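Robot Learning, lecture 4: reading a success rate
Notes by Heloísa Guimarães, 2022-09-09

Last time we went through the Cevo method as its authors would like it told: collect demonstrations, train one policy, report a number. Today we look at the number, and I will be less polite.

The task is moving small household and toy objects between two baskets on a tabletop. The training set has 2,000 demonstrations. The reported result is a success rate over 276 trials, which sounds like plenty until you ask how the trials differ. Most share the same baskets, the same table covering and much the same lighting. Repeating a near copy of one layout tells you how steady the policy is on that layout. It tells you very little about the next one.
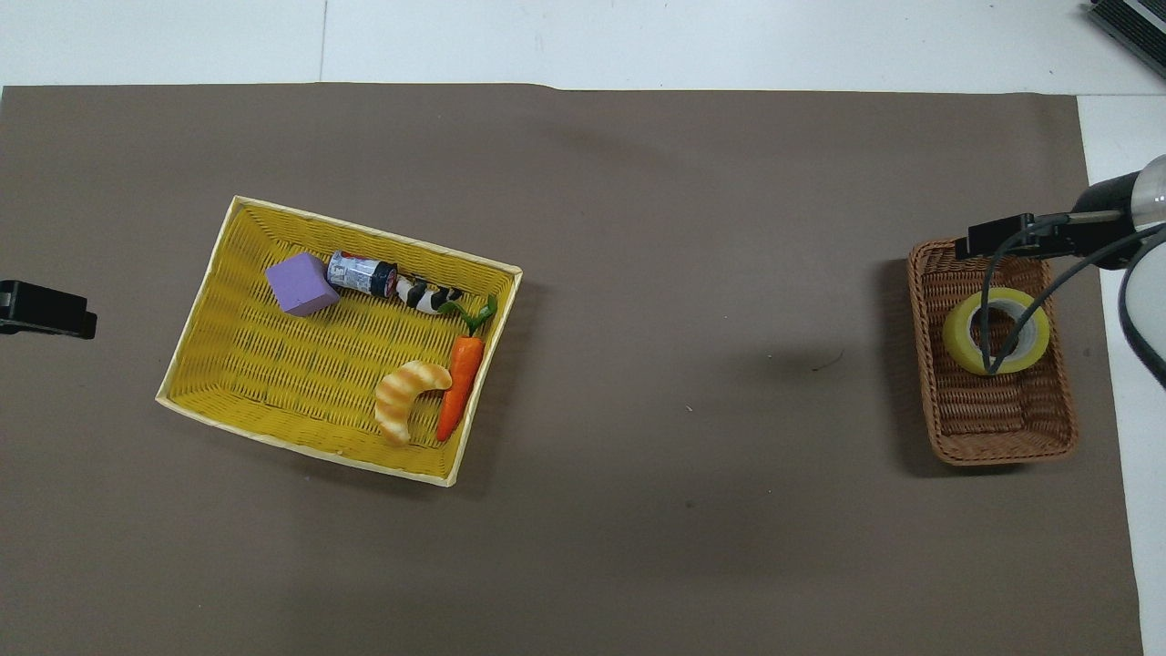
Then there is the matter of what counts as success. The paper scores a trial as passed if the object ends up inside the target basket. A foam cube can be dropped from a height and pass. So can a soft toy that has been badly crushed. A roll of tape is a harder case: it can be gripped by the rim or across the outside, and the two grasps fail in different ways, yet the results table puts them in one row.

Nivaldo Bragança reran the test at Trurora with the baskets swapped left for right and lost almost half the successes. I would not lean on that too heavily either. He used 2 operators to reset the table and did not record which of them set up which trial.

For the November seminar, read the Viltdale appendix and write one page on this: which claim in the abstract would survive if every trial had to start from a layout not seen in training? Give the trial count you would want, and say how you chose it.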